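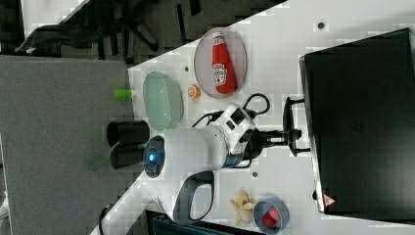 Ketchup bottle on a plate, with an orange slice close by.

Home Reports Grants Archive Contact

Florkisis: second progress report to the Skinner Fund
Friday, July 24, 2026
By the Florkisis desk, Wisosthorpe

The first report promised a lot and we'd like to walk some of it back. Florkisis was set up to compare what state-run news agencies publish at home with what the same agencies publish in English on the same day. The grant application said this would show "systematic softening" for foreign readers. After this reporting period we can say there are differences. We can't say they are systematic, and we're less sure than we were in December that softening is the right word for them.

Work done

The archive now covers 34 outlets, up from 15 at the time of the last report. Most of the growth came from regional bureaus that run their own English pages. Adding them was easy. Keeping them is harder. Several change their page layout without notice, and when they do, our collector brings back headlines with no body text, or yesterday's body text under today's headline. We found one stretch where that had been going on for 10 days. Those days are marked in the archive and left out of every comparison in this report.

Paired reading is behind schedule. A pair is one home-language item and its English counterpart, read side by side by two people who don't see each other's notes. The plan assumed readers would agree most of the time on whether the tone had shifted. On plain matters (a paragraph missing, a title dropped, a threat turned into a warning) they do agree. On tone they often don't, and when we asked them to talk it through, the one who spoke first tended to win. We have stopped the talking-through step. Disagreements are now recorded as disagreements.

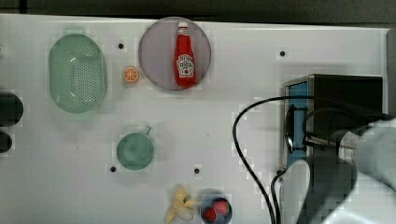
That change makes the results look weaker, and the Fund should expect them to go on looking weaker for a while. A figure in the first report, for the share of pairs showing a "marked" change in tone, came from the old method. Please don't quote it. We've taken it off our own pages and asked the two newsletters that picked it up to do the same. One has.

What we think we know

English versions of speeches are shorter. This holds for nearly every outlet we follow. It could mean that awkward passages are being cut for foreign eyes, and in a few speeches that reading fits well: the lines about neighbors go missing and the lines about trade stay. But wire copy is always trimmed, and an overworked translation desk at eleven at night will trim it from the bottom. We looked at where in the text the cuts fall. Far more of them come at the end than a careful censor would need.

Religious and historical phrases are often dropped or flattened. Our partners in Clitholm see this as the strongest finding. We see it as the one most open to argument. Some of those phrases have no easy English form, and a translator who leaves one out may be doing the reader a kindness.

Corrections interest us more. When a home-language story is quietly changed after it goes up, the English page frequently keeps the first version. That gives us a record of wording that has vanished from the original, and it's the one part of the archive that outside reporters have asked to use. It wasn't in the application at all.

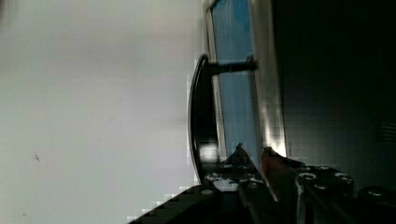 Requests for access are being handled one at a time for now. We would like to open this part of the archive fully, but the legal advice we paid for was cautious and, in our view, vague. We've gone back with narrower questions.

Problems

Machine translation was supposed to save reading hours. We tried it on a sample of speeches and it smoothed over exactly the kinds of phrases we're trying to catch. It's now used only to sort incoming items by topic. The hours we had hoped to save have gone back into the reading budget, and that line will run over.

The advisory group has met less often than planned. We have also had 4 readers leave and have replaced only some of them, and new readers take several weeks to be of use. No amount of guidance notes has shortened that.

We were asked to report on "policy impact." There isn't any that we can show. A legislative aide downloaded the spring summary, and we don't believe a download should be entered as impact.

Next period

We plan to add no new outlets. Reading time will go to the backlog of pairs and to rereading the early ones under the new rules. A short paper on kept first versions is in draft, and the Fund will get it before anyone else does. We'd also like to discuss moving money from the outreach line to reading. The closing conference in Clitholm could be made smaller, or dropped, without much loss to the work.

Spending tables are in the attached sheet.

Contact the Florkisis desk | © 2026 Florkisis, Wisosthorpe | Back to top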